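Cold plunge basics — speaker notes
Talk for members, Keretti Bath House, upstairs room
Nathalie Charbonneau
19/07/2024

Start on time. Fire exits first, then phones off.

Opening. Ask for hands: who has been in the plunge pool downstairs? Who got in up to the knees and got out again? Tell them both groups are in the right talk. Say that I am going to cover what cold water does to the body in the first couple of minutes, how to get in and out, how to pair it with the sauna, and who should skip it.

Say early on that I am an instructor and that none of this replaces a doctor's advice. Anyone with a heart condition, high blood pressure, or a history of fainting, and anyone who is pregnant, should ask their own doctor before using the plunge or the hot rooms. Repeat this at the end. People arrive late.

The first minute. Skin cools fast, the chest tightens, and you gasp. That gasp is a reflex and you can't talk yourself out of it. Heart rate and blood pressure go up. This is why we never go in head first and never jump. Stand on the step, go in to the waist, hold the rail, breathe out slowly. Wait until the breathing is yours again before going deeper.

Demonstrate the breathing here. Long out breath through the mouth, easy in breath through the nose. Do it with them 6 times. Do not let anyone do fast deep breathing before getting in. People pick it up from videos and it can make you pass out, and passing out in water can kill you.

How long. For a first visit, 2 minutes is the most I want anyone to stay in, and less is fine. There is no prize for staying. Hands and feet go numb first, so the steps get harder to climb the longer you wait. Get out while your legs still do what you ask.
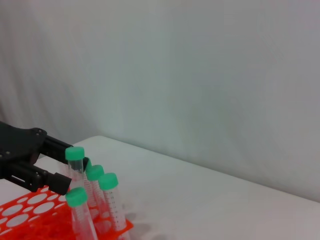 Elis Kneath asked at the June talk whether all that short a dip can do is wake you up, and whether the rest of what gets said about cold water is sales talk. Fair question, and it will come up again. My answer was that many people feel alert and in a good mood afterward, and that sore legs may feel better for a while. Past that, the claims get bigger than the evidence. I don't promise weight loss or fewer colds, and please don't quote me as saying so.

If someone is lifting to build muscle, mention that regular cold soaks straight after a session may work against them. Another time of day is better.

Pairing with the sauna. Our dry room is set at 80 degrees Celsius on the top bench. The lower bench is cooler, and beginners should sit there. Sauna first, then sit outside for a few minutes, then a shower, then the plunge. Walking straight from one to the other is hard on the circulation, and standing up quickly in the heat makes people dizzy. Drink water between rounds. No alcohol before or during.

Warming up after. Dry off, put on dry layers, hat if you have one, and move gently. You can keep getting colder for a while after you get out — tell them this twice, it surprises people. Skip the very hot shower until the shivering has stopped.

House rules. Shower before the pool. Never use the plunge alone. Rings off, fingers swell and shrink. The red cord by the steps calls the front desk.

Questions. If the room is quiet, ask who has tried winter swimming and go from there. Open water is a separate talk, so keep it brief.

Repeat the health warning. Sign-up sheet for the guided session is on the table by the door.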